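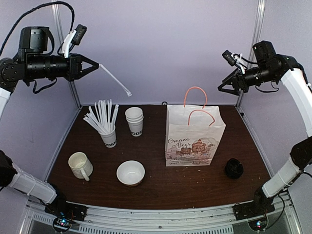
Two robot arms above a dark brown wooden tabletop.

The last bus home to Biststead is going to leave a good deal later this winter, and for a great many people in the valley that is the best piece of news in quite a while. Starting in October, the Route 60 bus will make one more evening trip, pulling out of Clevari station at 10:40 p.m. instead of calling it a night at 7:55, and it will go the whole way – over Bolger Hill, along the Skaltumine River and right into Biststead, with every stop on the regular route included.

If you have ever stood outside the Clevari movie theater checking your watch during the last half hour of a picture, you will know what this means. The 7:55 has been the last bus for so long that people in Biststead have built their lives around it. Choir members leave before the final song. Folks visiting a relative at the hospital say their goodbyes just as supper trays are being cleared away, and the teenagers who stock shelves at the supermarket on Station Road have had to line up rides with whichever parent was still awake.

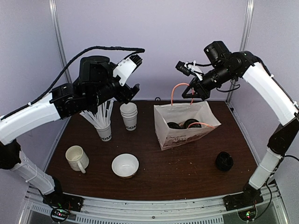
Lorna Prewitt

The change comes after a petition that started on the counter of the Biststead bakery last spring, tucked between the tip jar and the day-old rolls. It was a single sheet of lined paper to begin with. By the time it was carried over to the county transit office it had grown into a fat folder with 708 signatures, a fair number of them with little notes in the margin about night classes, late shifts, grandchildren's recitals and, in one case, a bowling league that has been short a player for three seasons.

The county says the late trip will run as a trial through the end of March. To keep it going after that, the office would like to see around 245 riders a month on the new bus, counting both directions, and drivers will keep a tally as people board. That may sound like a lot for a village the size of Biststead, but the stops on Bolger Hill count too, and there are plenty of houses up there now that weren't there when the old timetable was drawn up.

Fares stay where they are. A single ride is still $2 and monthly passes will be good on the late bus at no extra charge, including the student passes handed out through the high school. Transfers bought on the city lines in Clevari will also be accepted, as long as they were punched the same evening, so hang on to that slip of paper and don't use it as a bookmark.

There will be a return trip as well, which didn't make the first announcement and had some people worried. The bus will turn around at the Biststead green and head back to Clevari at 11:25 p.m., and anyone who wants to ride it is welcome. It should be handy for the kitchen staff at the inn, who for years have been sharing one car between them and drawing straws for the front seat.

A few things are still being worked out. The shelter by the Skaltumine bridge has no light, and riders have been asking for one since well before any of this came up. The county has promised a solar lamp there before the clocks change, along with a fresh coat of paint and a bench that doesn't tip. The stop at the top of Bolger Hill is moving a short way down the road, to the wide spot across from the feed store, so the driver has room to pull over safely when there is snow on the ground. In very bad weather the late bus may skip the hill and take the river road the whole way. Should that happen, a notice will go up at Clevari station by 6 p.m. and the transit office will put a message on its phone line.

New printed timetables are on their way, in the same pale green as before but with larger type, after several kind and several less kind letters on the subject. You will find them at the bakery, the post office, the Biststead library and on the bus itself, and the drivers have said they are happy to hand over a few extra for neighbors who don't get out much.

The bakery, for its part, is planning to stay open late on the first night of the new service and to have coffee and cinnamon buns waiting on the green when the bus comes in. The choir has said it will be on board, having for once stayed to the end of rehearsal, and there may be singing from the river onward.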